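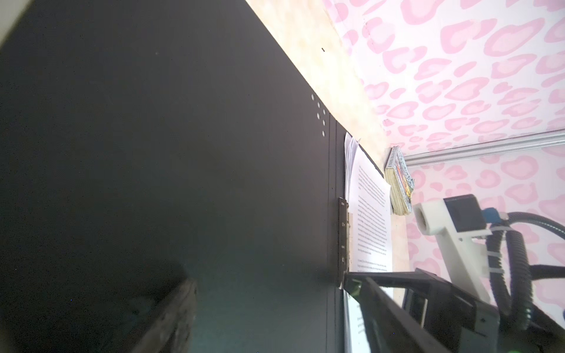 What does Skukosport sell?
Sweaters, mostly. Also skirts, a few coats, one very good raincoat, and whatever Shoshana talked us into at the last buying appointment.

About us

Skukosport is a small women's clothing shop in Conville, with a website that does more business than the shop and gets less of the credit. We don't sell sporting goods. The name came with the lease, on a sign that would have cost more to take down than the first rack of dresses cost to buy, so we kept it. People still come in looking for shin guards. We point them to the hardware store, which doesn't have them either, but has a nicer parking lot.

How it started

Dolores Halvorsen spent 12 years as a department store buyer, picking out other people's beige. In those years she developed strong feelings about acrylic, about pockets that are sewn shut for show, and about the phrase "day to night." When the store closed its Conville branch she took her severance and a rolling rack (she maintains the rack was part of the severance) and opened for business one cold week in December, a season when everybody wants a sweater and no supplier has one left to send. The first month's stock was 80 pieces. Most of them were cardigans, and a surprising number were mustard.

They sold. She ordered more mustard. Those didn't sell, and if you dig around in the sale section you may still meet one.

Shoshana Tillman came in to return a skirt and pointed out that the website listed it as navy when it was plainly black. She now writes all the product descriptions. If she says a color is "a sort of tired green," please believe her and don't write to us afterward to say that it looks tired.

What we carry

We buy from small labels and a handful of larger ones that still answer the phone. Our longest relationship is with Marchetti, who make the merino crewnecks that have paid the rent more than once. The Drultstead coats arrive every fall, usually after we've told everyone they're arriving. They run large. We say so on the page, on the tag and at the register, and people size up anyway, on principle.

Nearly everything comes in sizes 0 to 24. Where it doesn't, we've asked the maker why, and sometimes we've stopped ordering from them when the answer was dull.

There's no luxury floor here. There's no floor at all besides the one, and it slopes a little toward the scarves. Most of our sweaters are priced so that you can buy one and still have lunch. The coats may cost you the lunch.

The wish list people

Our website lets you save things to a wish list, and we can see how many items are on each list, though not what you're thinking. The current record is 614 items. This customer has never bought anything from us. We admire her stamina and would like her to know that the plaid wrap skirt, which she saved in three sizes, is down to the last few.

If you're a wish list person too, that's fine with us. Browsing is a perfectly good evening. Turn on the restock emails if you want to be told when your size is back, and turn them off again when your bank statement arrives. Neither step will hurt our feelings.

Returns and other hard conversations

You have 365 days to return anything unworn with the tags on. Dolores picked that number after finding a dress in her own closet, tags attached, that she'd bought for a party two summers earlier. Strictly speaking she would have missed the deadline. She's aware.

Sale items can be returned too, for store credit. Earrings can't, and please stop asking about the ones that were "only in for a minute."

We mend what we sell when we can. Loose buttons and dropped hems are free if you bring them by the shop. Moth holes are a longer talk, and we'll need you to leave the sweater in a sealed bag outside the door.

What's new

As of May 15, 2026, the shop stays open on Thursday evenings until eight, so those of you with jobs can try things on under our lighting instead of yours. Ours is kinder. We paid extra for it. The spring dresses are up on the site now, along with linen pants that wrinkle the moment you look at them, and Shoshana's description says exactly that.

Getting in touch

Emails go to both of us. Dolores answers the ones about fit, in detail, often with follow-up questions about your shoulders. Shoshana answers the rest, briefly. If you'd like to sell us your knitwear line, send a sample in medium and tell us what it's made of in the first sentence.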